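## Living room, quick reset

Jhun asked me to write my routine down, so this covers the TV side and the dark wood table. Plan on 11 minutes if you don't stop to chat (I always do!).

1. Pick up scraps and used tissues first, and drop them in the trash.
2. Dust the TV cabinet, working along the top edge and in under the screen.

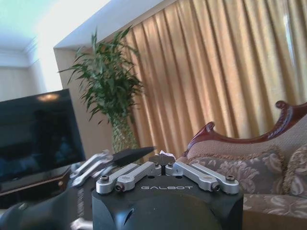 Can I use furniture polish on the TV screen? Keep it off the glass and use a dry microfiber cloth, nothing else.

3. Move on to the table. I fold my cloth in four and go with the grain.

**Caution:** glossy wood shows every scratch, so shake the grit out of the cloth before you start

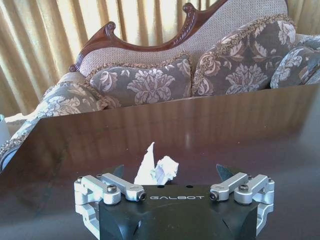 and again when you're halfway across. I keep a second cloth over my shoulder for buffing, and that one never touches polish.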